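Notebook, Household Task Bench, Wakura Annex
April, entry 21
Subject: tabletop litter clearing with brush and dustpan

Purpose. The Skestar program has asked this group for a plain answer on whether a general-purpose arm can be given small cleaning chores without supervision. Table clearing was chosen as the second chore after folding. The present entry records the setup and the working rules agreed this month. Scores are kept in the separate log.

Task definition. Crumpled paper is to be collected from the tabletop and held in the dustpan. The brush is stored upright in the basket and must be taken out by the arm before sweeping begins. A run counts as complete when no paper remains on the table surface and the brush has been returned. Paper that falls to the carpet is recorded as lost and is not recovered by the operator. The time limit is 300 seconds.

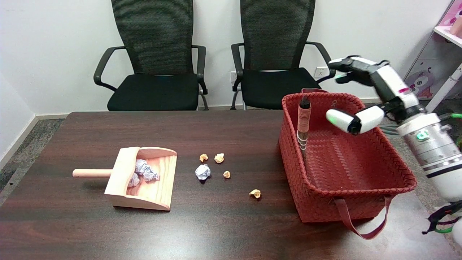
The Daneshvar controller, build 3255, was used for all runs under this entry. Grasping the brush remains the weakest step. The planner tends to approach from directly over the basket, and the rim leaves little clearance for the fingers on the way down. A slower descent has been requested, with a short pause before closing. The handle is also narrow for the current grip setting - this should be reviewed before any further change to the path.

Sweeping is better than expected. Light paper does not always travel with the bristles, however, and a stroke that is too fast sends it past the pan. The group's view is that two short strokes should be preferred to one long one. Colleagues who have worked on the Dromar wiping task reported the same difficulty with dry crumbs.

Assessment. On present evidence the chore can be done under supervision and should not be offered as unattended work. A person would finish the same table in a fraction of the time limit and would pick up the stray pieces by hand without being told. Whether the arm should be allowed to do likewise, and abandon the brush when it is the slower choice, was discussed at length and left open.

Actions.
Revise approach height over the basket rim.
Repeat with grip setting 2, same time limit.
Add a rule for paper resting against the outside of the pan.
Confirm with Skestar whether hand pickup is permitted under the task definition.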